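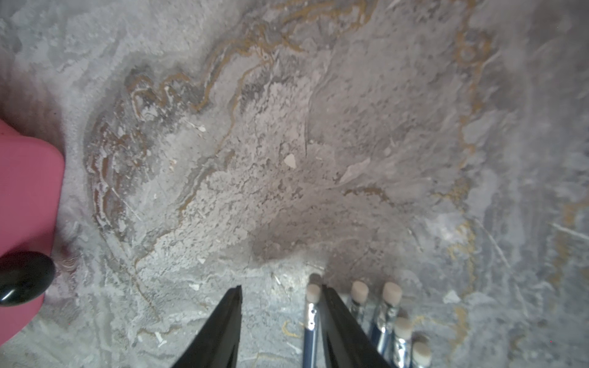 Graziella Sorrentino hält die Bezeichnung »Marmor« im Natursteinhandel für unbrauchbar, solange niemand dazusagt, ob der Händler oder der Geologe spricht. Der Einwand ist berechtigt, und die dritte Sitzung beginnt deshalb mit den Begriffen.

Start Kursplan Skripte Übungen Termine Kontakt

Skripte > Gesteinskunde für Bauberufe > Sitzung 3

Sitzung 3: Kalkstein, Marmor und was sonst so heißt
Stand: Mittwoch, 16. April 2025

1. Zwei Sprachen

Im Handel heißt fast jeder polierfähige Kalkstein Marmor. In der Geologie ist Marmor ein metamorphes Gestein: Kalkstein oder Dolomit wurde unter Druck und erhöhter Temperatur umkristallisiert. Die Fossilien gehen dabei in der Regel verloren, die Calcitkörner wachsen und verzahnen sich. Ein polierter Kalkstein mit gut erkennbaren Schneckenschalen ist also im geologischen Sinn kein Marmor, auch wenn er so auf der Rechnung steht.

Für die Klausur gilt die geologische Bedeutung. Wer die Handelsbezeichnung meint, schreibt sie in Anführungszeichen.

2. Farbe und Aderung

Reiner Calcitmarmor ist weiß. Graue Töne stammen meist von fein verteiltem Graphit oder organischer Substanz, gelbe bis ockerfarbene von Eisenhydroxiden (Limonit, Goethit), rote von Hämatit, grüne von Serpentin oder Chlorit.

Adern sind häufig verheilte Risse. Wasser dringt ein, Calcit oder Quarz scheidet sich ab, Eisen färbt mit. Gebogene oder gestauchte Adern können auf eine spätere Verformung hinweisen -- sicher ist der Schluss aber nur mit Dünnschliff und Geländebefund. Viele Platten im Innenausbau sind außerdem Nachbildungen aus Keramik oder Kunststoff. Das Muster allein reicht für keine Bestimmung.

3. Einfache Prüfungen

Ritzprobe: Calcit hat Mohshärte 3 und lässt sich mit dem Stahlnagel ritzen, Quarz (7) nicht.
Säureprobe: Verdünnte Salzsäure braust auf Calcit sofort. Dolomit reagiert kalt kaum, als Pulver deutlich besser. Schutzbrille tragen, danach mit Wasser abspülen.
Bruch: Marmor zeigt glitzernde Spaltflächen, dichter Kalkstein bricht matt.

Beide Proben hinterlassen Spuren und gehören auf die Rückseite oder an ein Reststück.

4. Übungsaufgabe

Eine Fensterbank ist 2200 mm lang, 220 mm tief und 15 mm dick. Berechnen Sie Volumen und Masse bei einer Rohdichte von 2,7 g/cm³. Lösungsweg angeben. Das Ergebnis liegt knapp unter 20 kg -- wer stark abweicht, hat vermutlich die Einheiten vertauscht.

Abgabe in der nächsten Sitzung, handschriftlich genügt.

Weitere Skripte
Sitzung 1: Der Kreislauf der Gesteine
Sitzung 2: Granit, Gabbro, Basalt
Sitzung 4: Sandstein und Verwitterung
Exkursion im August: Steinbruch Brornel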